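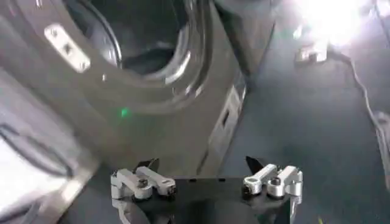

A front-loading washer with its door hinge on the left.

Water Hardness and the Laundry Room

The August readings from the Meltton supply are in. Hardness at the Ratanaporn Street tap measured 342 milligrams per liter, expressed as calcium carbonate. Any value above 180 is normally classed as very hard. The building has no central softener, so the water reaching each apartment and the shared laundry room has the same mineral content as the water in the main.

Several residents have asked what the number means in practice. This item covers laundry only. Kettles, shower heads and water heaters will be treated separately.

What hardness is

Hard water carries dissolved calcium and magnesium, picked up as groundwater passes through limestone or chalk. The minerals are harmless to drink. In the wash they cause two separate problems, and the remedies differ.

The first is chemical. Calcium and magnesium ions bind to the cleaning agents in detergent. With true soap, the product is an insoluble curd that settles on fabric as a gray film. Modern detergents are much less prone to this, but part of each dose is still spent on the minerals before any of it reaches the dirt.

The second is scale. When hard water is heated, dissolved calcium bicarbonate breaks down into calcium carbonate, carbon dioxide and water. The carbonate is nearly insoluble and collects on the hottest surface available. In a washer with an internal heater, that surface is the heating element. Scale conducts heat poorly, so a coated element runs hotter inside than it was built to, and it takes longer to bring the water up to temperature.

Units

Meters and test strips sold locally use different units, and most of the confusion at the last residents' meeting came from this. Milligrams per liter and parts per million are interchangeable for our purposes. Grains per gallon are not. To convert grains per gallon to milligrams per liter, multiply by 17.1. A strip reading of 20 grains therefore agrees with our August figure to within the resolution of the strip.

The inexpensive pen meters that display a value in ppm measure electrical conductivity and convert it to total dissolved solids. They do not measure hardness. Sodium and chloride raise the reading just as calcium does, and water that has passed through a softener will show nearly the same value as water that has not. Use a strip or a drop titration kit.

Dosing

Most detergent packages print a dosing table with rows for soil level and columns for water hardness. Residents should use the column for hard or very hard water. If the package gives only one figure, assume it was written for medium water and a medium load.

Underdosing in hard water does more harm than a poor wash. Detergent contains builders, usually zeolites, citrates or carbonates, which hold minerals in suspension until the machine drains. When there is too little builder, the minerals settle on the cloth and on the tub. White items turn gray over many washes and towels become stiff. The change is slow and is often blamed on the machine.

Overdosing leaves residue of its own. Excess suds cushion the load in a front loader and reduce the mechanical action, and many machines will add a rinse when they sense foam. If suds are visible after the final rinse, cut the next dose by a quarter and check again.

Powder generally handles hard water better than liquid, as it can carry more builder and usually contains an oxygen bleach. Liquid is easier to rinse at low temperatures. Single-dose packs cannot be adjusted except by adding a second pack, which is too much for a normal load. Users of packs may add a separate water conditioner.

Conditioners come in two types. Precipitating conditioners, such as washing soda, force the calcium out of solution as particles. They are cheap, but the particles can lodge in fabric. Nonprecipitating conditioners, based on citrates, phosphonates or polymers, keep the calcium dissolved. For a shared machine the second type is preferred.

Fabric softener does not soften water. It coats fibers with a lubricating film. The film makes towels feel better and absorb less.

Descaling

Citric acid is adequate for routine descaling. Check the manual first, as some manufacturers specify their own product and a few rule out acids altogether. Where citric acid is allowed, the usual method is to run it through an empty drum on a hot cycle and follow with a rinse. Do not combine it with chlorine bleach in the same cycle or the one directly after. Acid and bleach release chlorine gas.

Vinegar is often suggested. It is a weaker descaler by volume, it smells, and repeated use has been associated with hardening of some rubber parts. We do not use it in the laundry room.

For residents with their own washers, the interval depends on wash temperature far more than on the number of loads. Very little carbonate comes out of solution at 30 degrees Celsius. A household that washes at that setting nearly all the time may need to descale only once or twice a year, though it should run an occasional hot cycle to control odor. Regular hot washing calls for a shorter interval.

The softener proposal

Two quotations have been received for a softener at the building inlet. Both are for ion exchange units, in which the water passes through a resin bed that trades sodium for calcium and magnesium. The resin is flushed with brine when it is exhausted.

The Stistunar unit regenerates on a timer. The Tesitz unit regenerates on metered flow, so it uses less salt in weeks when part of the building is away, and it has twin tanks that allow one to stay in service while the other is flushed. It costs more to install by 2000 dollars. Neither quotation includes the bypass line for the kitchen cold taps, which would be needed for residents on low-sodium diets and for the garden supply.

A third option is to soften only the feed to the laundry room. The flow there is small and intermittent, and a compact unit would fit beside the utility sink. This would do nothing for the apartments.

Detergent doses would have to come down sharply under any of the three. Revised dosing cards will be posted before a unit is switched on.

Comments on the quotations should be left in the office mailbox by noon on Thursday. Test strips are available at the front desk. Please take the sample from a cold tap that has been running for a minute, read the strip at the time printed on its packet, and write the apartment number on the result slip.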